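Fondbridge tenants start October round of extinguisher checks and window cleaning

Occupants of the upper-floor offices at Fondbridge have begun the building's October housekeeping round, which this year combines the check of portable fire extinguishers with the cleaning of window sills and interior glass. The work covers 14 rooms and is scheduled to finish before the heating is switched over for the winter.

The round was previously split between two dates. Building manager Laurențiu Ghiță merged them after the spring inspection, when several extinguishers were found in rooms other than the ones listed on the floor plan. Each room now gets a single visit, with one record sheet for both jobs.
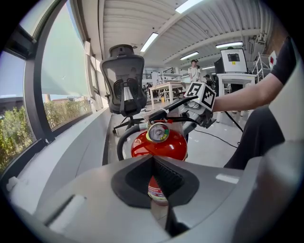

The check itself has not changed. The gauge needle must sit in the green part of the arc, the safety pin and its tag must be in place, and the hose has to be free of cracks and blockage. The label must be legible and face outward once the unit is back in position. Dry powder units are also turned over during the visit, as powder left standing for a long time can settle and pack down at the bottom of the cylinder. A unit that fails on any point is tagged and swapped for one of the 5 spares kept at the ground-floor desk.

Weight is recorded only for units that have no gauge. Those go downstairs to the bench scale -- the portable one was withdrawn in the spring -- and come back the same day.

Sills and glass are done in the same visit. Tenants are asked to take personal items off the sills and roll chairs clear of the windows by 9 a.m. Microfiber towels are used dry on the frames and damp on the glass. The paper rolls supplied up to last year left lint along the seals and are no longer stocked. Latches are wiped and closed but not oiled; any latch that sticks is reported to the desk.
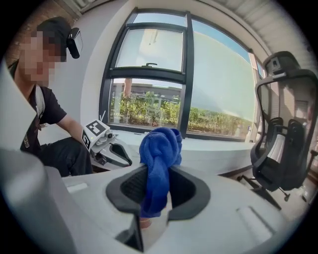
A blue microfiber towel at one of the office windows during the October round.

The building register lists 788 items of safety and cleaning equipment, among them extinguishers, first-aid boxes, signs and exit lamps. Entries are now made by room number. Under the old system they followed the order of purchase, and finding a single unit could mean reading through several pages.

"Most of the errors were location errors," Ghiță said. "The unit was fine, the paper said it was in another room."

The two largest tenants, Minda and Skastska, have each named a contact who signs the sheet when a room is complete. Rooms used by Mushi will be done last, after its desks have been moved to the other side of the floor. 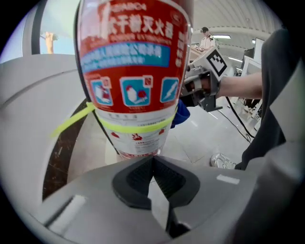 The label side of a dry powder extinguisher, with a yellow-green strap around the cylinder.

Extinguishers must not be used as door stops or placed behind furniture while rooms are being cleaned. Completed sheets go to the ground-floor desk by 4 p.m. on the day of the visit. Rooms that cannot be opened at the agreed time will be moved to the end of the list.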